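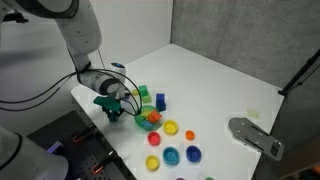 Saltmont is a table of home recipes for modeling dough, the flour-and-salt kind that people cook in a saucepan or mix cold in a bowl. It holds 351 recipes, one per row, copied from church cookbooks, school newsletters, parenting leaflets and a few handwritten cards. Amounts are given as printed and again in grams.

Current release: 3

## Files

- `recipes.csv` -- one row per recipe
- `sources.csv` -- one row per source, 30 in all
- `units.csv` -- the conversions used to get from cups and spoons to grams

All files are UTF-8, comma separated, with a header row. Empty cells mean the source didn't say. A zero means the source said to leave it out, and there are a few of those under `oil_g`.

## Columns in recipes.csv

| Column | Notes |
|---|---|
| `id` | Stable between releases. Ids of removed rows are not used again. |
| `source_id` | Matches `sources.csv` |
| `title` | As printed, misspellings included |
| `method` | `cooked`, `cold`, `boiling_water` or `microwave` |
| `flour_g` | Wheat flour only. Rice flour and cornstarch go in `other_starch_g`. |
| `other_starch_g` | See above |
| `salt_g` | Table salt unless `salt_type` says otherwise |
| `salt_type` | Free text, mostly empty |
| `water_g` | Does not include water in liquid food coloring |
| `oil_g` | Any cooking oil. Baby oil is noted in `remarks`. |
| `acid` | `cream_of_tartar`, `lemon_juice`, `vinegar`, `alum` or `none` |
| `acid_g` | |
| `color_text` | The wording used in the source |
| `keeps_text` | Storage advice, copied word for word |
| `remarks` | Ours |

Alum isn't an acid in the kitchen sense, but it fills the same slot in old recipes and it was easier to keep one column.

## Color

Most sources say "food coloring" and leave it there. Where a color is named, it is copied into `color_text` without being sorted into groups. "Teal," "blue-green" and "sea color" are three separate values. An earlier release tried to merge them and the result was worse than the mess it replaced.

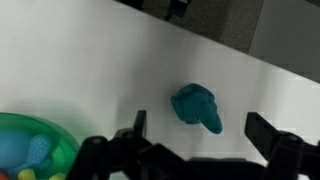
*Teal dough on a white tabletop, with creases and folds in the surface.*

When the source says how the color goes in (with the water, or kneaded in at the end), that is in `remarks`. It matters if you plan to make any of these. Paste color kneaded in late tends to streak, and liquid color added late makes a sticky dough that needs more flour.

## Unit conversions

Cups were the biggest headache. A cup of flour is taken as spooned and leveled, unless the source says packed or sifted. Sources from outside the United States were checked for which cup they meant, and `units.csv` has a row for each. "A teacup" and "a handful" are left unconverted, so the gram cells in those rows are blank.

Salt is converted as fine table salt. If you use coarse salt by volume you will get a weaker dough. Use the gram figures.

## Duplicates

The first pass produced 374 rows. Rows were dropped when title, amounts and method all matched and one source plainly credited the other. Recipes that match in everything but the title were kept. The same cooked dough turns up as "Istgate Dough," "Kindergarten Clay" and "Rainy Day Dough," and the names seemed worth keeping.

## Known problems

- The Ledesma newsletter scans are faint on the right side. Fractions from that source may be off, and rows are flagged in `remarks`.
- The Trastden leaflet gives oven drying times but no temperature.
- `keeps_text` ranges from "a few days" to "forever." None of it has been tested.
- Two-color and marbled recipes are stored as one row with the total flour.

## Safety

These doughs contain a lot of salt. They can make a dog very sick if eaten, and they aren't meant for people to eat either. Wheat flour is in nearly every row, so filter on `flour_g` if you need to avoid it, and read `remarks` too.

## Corrections

Open an issue with the `id`, the column and what the source says. A photo or scan of the page helps. New sources are welcome if they are in print or handwritten -- websites are left out for now, mainly to keep the copying under control.

Last edited Fri 9 December.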